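# The snack drawer, finally

I've been promising myself since April that I'd sort out the snack drawer, and last night after tea I finally pulled the whole thing out and carried it over to the table.

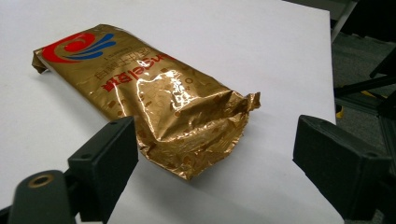 It's the deep drawer under the kettle, the one that's meant to hold tea towels. When we moved into the flat on Dukby Road it did hold tea towels, for maybe a fortnight, and then somebody (me) put a packet of rice crackers in there because the pantry was full, and that was the end of the tea towels. They live on top of the fridge now and I have to get the step stool out every time I want a clean one.

My rule for the clean-out was that every packet had to come out and lie on the table where I could see it, even the ones I was sure about. I'm glad I did it that way, as I'd have sworn we were out of seaweed and there were three packets of it jammed up behind the runner. I also found a muesli bar that had been flattened to the thickness of an envelope, and the good scissors — missing since before Christmas, and I'd accused pretty much everyone who has ever visited us.

The gold Angel packet gave me a proper pause, because foil bags are my weakness. I love them. I love the crackle and the shine of them, and when I was little my nan used to slit them down the side, wash them and line her button tins with them, so I have a terrible time putting one in the bin. I can't read the Chinese on it, so I sent a message to Lâm Khổng, who I used to work with at Uvwood and who knows the Asian grocers on our side of town far better than I do. Lâm wrote back with a list of 20 things I should be buying and didn't answer the question at all. I've stuck the list on the fridge anyway.

The other thing I wanted to fix was how it all goes back in. Foil packets are hopeless in a drawer. They slide over each other and puff up, and then one corner catches and you can't get the drawer open without a butter knife. I've tried laying them flat and I've tried rolling them with a rubber band. This time I dug out the two Lavside tubs I bought for the bathroom and never used, and stood everything up on its end like records in a crate, sweet in one and savoury in the other. The tubs take up almost the full width, with a skinny gap at the side that turned out to be just right for the pegs. I've got 8 pegs in there now and I'd like a few more, so if you see wooden ones going cheap anywhere, let me know.

Anything half eaten gets folded over twice and pegged, and it goes at the front so it's the first thing your hand lands on. Nuts have moved out altogether and gone into a jar, a 700 mL one that used to have Akande relish in it and still smells a bit of it, even after a soak in bicarb. I might give that another night on the windowsill with the lid off.

The tea towels are still on the fridge. I'll get to those when I do the linen cupboard, and I'm not putting a month on that one.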